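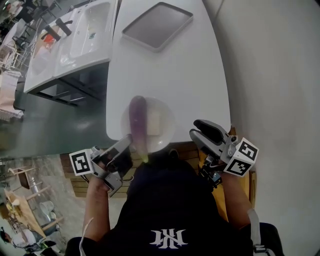 Collecting by hand: a talk with Efthymia Deligiannis of Stidimeck

Published 2022-07-26

Efthymia Deligiannis has spent most of this year asking people to pick things up and put them down again. She runs data collection at Stidimeck in Gurbridge, where a small team records everyday kitchen jobs so that a learning system can be trained on them. The people doing the jobs don't use their fingers. They wear a gripper on each forearm and work through those.

"We started with a proper robot, driven from a desk," she says. "It was slow. You would get a handful of good goes in a morning and everybody had a headache by lunch. When we moved over to hand-held grippers in March, the first thing I noticed was that people stopped complaining."

The grippers are strapped on and each carries a white cube printed with black square patterns. The cubes let the software work out where each gripper is and which way it is facing. Deligiannis says most of the early trouble came from there.

"If you turn your wrist too far, the camera loses the pattern. You don't feel anything, you carry on, and then at the end you find a gap in the track. We threw out 338 recordings in the first batch for that. Now we teach people to keep the cubes in view, and we check after each go instead of at the end of the day."

The present job uses a plate, a grey tray and an aubergine. A person sits at a white table and moves the aubergine from one to the other. I asked why an aubergine.

"It's awkward. It's long and smooth, and heavier at one end. A block you can grab anywhere. With an aubergine you have to decide. Do you go for the middle, do you steady it with the other side? Those decisions are what we want in the data."

The target for the job is 1000 good recordings. Six people share the work, among them Robel Ayele and Chun-hung Man, who have both been there since the change of method. Ayele says the hardest part is being ordinary.

"For the first week I was trying to be perfect," he says. "Very slow, very straight. Efthymia looked at it and said nobody moves like this. So now I do it as I would at home, except at home I would use my hand."

Man keeps the list of where things are put down at the start of each go. Left alone, he says, people set the plate in the same place over and over, and a system trained on that learns the place and not much else. His list has 32 starting layouts, and the person at the table works through them in a mixed order.

"It's dull but it matters," he says. "Before we had the list we trained on one week's recordings and moved the plate a hand's width. It reached for where the plate used to be."

Mistakes are kept, up to a point. If the aubergine rolls and the person catches it and carries on, the recording stays in and gets a note. If it goes on the floor, the go is stopped and marked as failed. Deligiannis would like more of the first kind but doesn't want them acted out.

"You can tell when somebody drops a thing on purpose. We tried asking for it. The recordings looked silly and we took them out."

The straps have been changed too. Mebrat Tamiru, who looks after the equipment, found that the old ones slipped as people got tired, so that the gripper sat differently in the afternoon from how it had in the morning. The grip positions drifted with it. People now take a break after every layout list and have the fit checked before they start again.

Next is a set of jobs with soft things, cloths and bread to begin with. Deligiannis isn't sure the present jaws will manage bread without squashing it. Kiros Wolde is making a wider pair to try.

"We'll record some with each and see," she says. "I'd rather find out in a week than argue about it for a month."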